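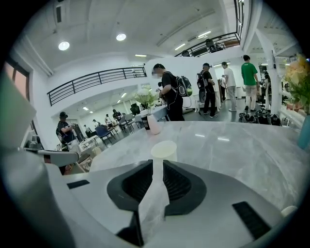
White flowers, pink vase. Counter, one evening in June.

Ok quick one because I have to be up at 5 and I still haven't packed.

Been meaning to write about cut flowers for weeks. How long they last, why mine never do, what changed. I buy a bunch most weeks now, which is new, I was never a flowers person. My mother was. She had them in the hall, on the fridge, once in the bathtub for two days before my cousin's wedding and we all had to go wash at the neighbors. I thought it was a waste of money. Now I'm forty-something and standing at the stall in Gurlow at closing time haggling over stocks.

So. The stall. It's the one by the bus station, run by Hubert Widmer, been there forever. Grumpy until you ask him a question and then you miss your bus. I missed mine. Asked him why my flowers go slimy by the third day and he wanted to know everything — what vase, what knife, where I put them, did I change the water. I said I top it up. He made a face like I'd told him I top up the cat litter.

What he told me, as best I can remember, wrote half of it on my hand:

Cut the stems again when you get home. Even if they were cut at the stall. Even if it's a ten minute walk. A real cut too, a good inch, on a slant, with something sharp. I was using kitchen scissors which are basically a stem crusher. Got a little folding knife now, a Berchtold, secondhand, nice handle, blade's a bit loose. Does the job.

Strip every leaf that would sit under the water. I sort of knew this one and never did it. The leaves rot, the water goes, the stems go. Takes one minute.

Change the water completly. Every other day. Wash the vase while you're at it, with dish soap, not a rinse. I had a ring in one of my vases that had been there since before I moved in, I think, if that's possible.

Keep them away from the fruit bowl. Bananas especially. Ripe fruit gives off a gas and the flowers age faster. I had a vase next to the bananas for a year.

And a cool spot at night if you can be bothered. I can't always. When I remember I put them out on the landing, where it's cold even in summer, and bring them back in with my coffee. My upstairs neighbor thought they were for her once. I let her have them. What do you do.

I asked about the tricks. Penny in the water, aspirin, sugar, a splash of lemonade. He's not a believer. The packet that comes with the bunch is fine, he said, use it, but measure the water, don't just dump it in a thimble and hope. I tried the aspirin one anyway on a bunch of carnations, half with and half without. No difference that I could see. Not exactly science, I forgot which jar was which by the end.

Result of all this: the last lot went 7 days before I saw a brown edge. Before that I was getting three, maybe. I was so pleased I told people at work. Nobody cared.

Other things I have learned the slow way.

Tulips keep growing in the vase. They lean all over the place and I used to think I'd done something wrong. Leave them be, they look better drunk.

Hydrangeas, if they flop, you can dunk the whole head in cold water and leave it. An hour, or more if you forget. Mine came back. Looked like a wet dog first.

Daffodils on their own. They leak something that bothers everything else in the vase. Give them a day in their own jar and then you can mix, not before, and don't recut them.

Lilies, pull the orange bits out before they open up properly and drop dust on your shirt. I have one good white shirt and it has a lily stain. Also never if you have a cat, they are really dangerous for cats, please look that up if you have one.

Roses I've given up on unless it's a birthday. The supermarket ones just hang their heads and quit. Hubert says it's air in the stem and to recut them and stand them deep in warm water. Worked once, didn't work twice.

Vases. You need fewer than you think and narrower than you think. A wide one needs a huge bunch or everything slides to the edges and you get a bald patch. I've got 2 I use all the time and a cupboard of ones I was given. Best shape for a cheap bunch is a narrow neck. Best color, no idea, I used to say clear glass only but then you have to look at the water. So there's an argument for a solid one.

Money — because my sister asked. I dropped the Kirnunar subscription (the box of snacks thing, don't start) and it more or less covers the flowers. End of day bunches are cheaper and a bit further open, fine if you want them for that same evening, less good if you want the full week. Pick ones with some tight buds in there. Squeeze the base of the flower a little, gently, if it's firm it's fresh. Hubert doesn't like you squeezing. Do it when he's serving someone.

Next thing I want to try is growing some for cutting. Got a packet of sweet peas and a long pot and it's too late in the year, I know, I've been told. Going in anyway. Will report back, or I won't and you can guess.

Right, packing. Off to Fitis till the end of the month, patchy internet, so comments will sit there a while. If anybody has a fix for the roses leave it below, and tell me what water you use becuase ours is like chalk.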